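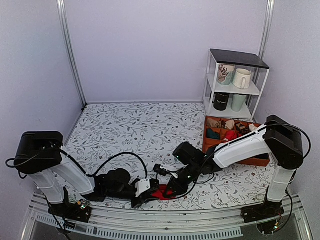 White ground with gray leaf print. White shelf unit, four mugs, compartment organizer.

# Kandora Table Covering, Botanical Prints

Kandora is a wipe-clean covering for kitchen tables, craft tables, counters, sewing rooms and shop displays. Rarnden sells it by the yard from the roll and in pre-cut lengths. It lies flat under its own weight and does not need to be glued or stapled for normal indoor use.

The printed face is sealed with a clear matte coat. The back is Pradex, a thin foam that grips wood, laminate and painted surfaces. Pradex will not stick permanently to a finished table, but it should be lifted once a month so the surface underneath can air out.

Stock number for the full botanical group is 434. Add the color letter when ordering: G for gray leaf, B for blue fern, S for sage. The plain white that used to be listed with this group has moved to the solids page.

## Specifications

- **Thickness:** 2 mm, including backing
- **Weight:** 600 grams per square meter
- **Face:** printed vinyl with matte clear coat
- **Backing:** Pradex foam, off-white
- **Edges:** cut, unhemmed
- **Use:** indoor only
- **Stock on hand, all botanical colors, 3/15/16:** 1,883 yards

The pattern repeat is the same for all three colors, so they can be placed side by side without the print jumping. Small differences in shade occur between rolls. If you are covering several tables in one room, order the full amount at one time and ask for a single roll in the order notes.

## Measuring and cutting

Measure the tabletop in two places, since older tables are often a little out of square. Use the larger number. For a drop over the edge, add the drop to all four sides. Most customers who use Kandora on a work surface skip the drop and cut it flush.

Unroll the covering face up in a warm room and leave it overnight. Curl from the roll relaxes by morning. Cut with a sharp utility knife and a metal straightedge, on a board you don't mind marking. Scissors work for round tables but leave a slightly wavy edge. Corners can be rounded using a saucer as a guide.

Keep the offcuts. They make good drawer liners, and a small piece is useful for testing a cleaner before you try it on the table.
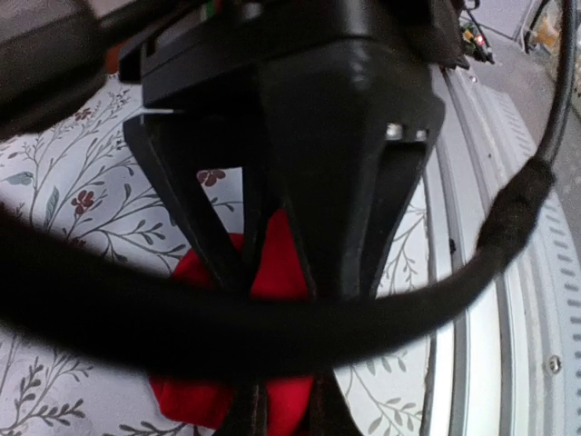 ## Care

Wipe with a damp cloth and dish soap, then dry. Tomato sauce, mustard and turmeric should be wiped up right away. Ballpoint ink comes off with rubbing alcohol if it is fresh. Permanent marker usually does not.

Don't use bleach powder, scouring pads or acetone. Any of these will dull the matte coat, and the dull patch can't be repaired.

Kandora is not a heat pad. A mug of coffee is fine. Use a trivet under pots, baking dishes and irons. New dark fabrics can transfer dye if they are left on the surface damp, especially in the first few washes. 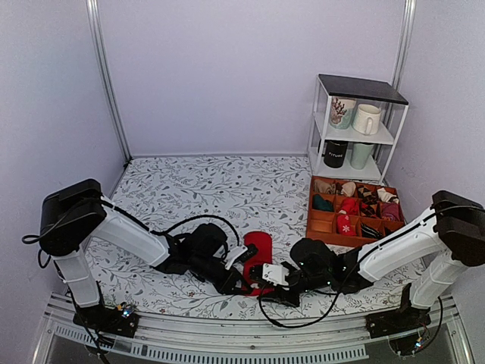

Gray leaf print with small red flowers; red sock, center front.

## Which covering to choose

For a dining table that gets daily use, Kandora is the right weight. For a sideboard or a table that is only set for company, the lighter Soler covering costs less and drapes better. Soler has no foam back, so it will slide on a polished top unless a pad is used underneath.

Neither product is meant for floors. The coat is too smooth to walk on safely and chair legs will tear it.

## Samples, cuts and returns

Samples are a hand-sized square of each color and are sent by regular mail. The square is too small to show the full repeat, so ask for a half-yard cut if the scale of the print matters to you. Half-yard cuts are charged at the normal price.

Uncut lengths can be returned in March under the spring exchange, provided they come back rolled. Folded pieces crease and can't be resold. Custom cuts are final.

Trade and school orders go through Aurelio Toledo. For color questions and roll matching, ask for Soledad Cuesta. Please have the stock number and color letter ready when you call.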